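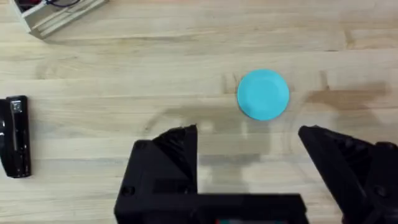
Minutes — Working Group on Bench Practice

Clitero, Room 124, Tuesday
Present: Doina Vidmar (chair), Duarte Barros, Bheki Mkhize, Sofia Barreto (minutes)
Apologies: Bjartur Dalsgaard

1. Minutes of the last meeting were approved without change.

2. Clear table rule. Mr. Barros noted that a single plate may be the only item to be picked up while trays, cables and hand tools remain on the same table. The group agreed that such items may stay at the sides — they must be listed on the run sheet.

3. Gripper start position. Ms. Vidmar moved that jaws be open at the start of every run. Carried, 3 to 1. Mr. Mkhize asked that his objection be recorded.

4. Speed limit. The Gudton draft was deferred.
Action: Mr. Dalsgaard to send comments to Grustberg.

The meeting closed at 2:65 was corrected in the room log to 3:05.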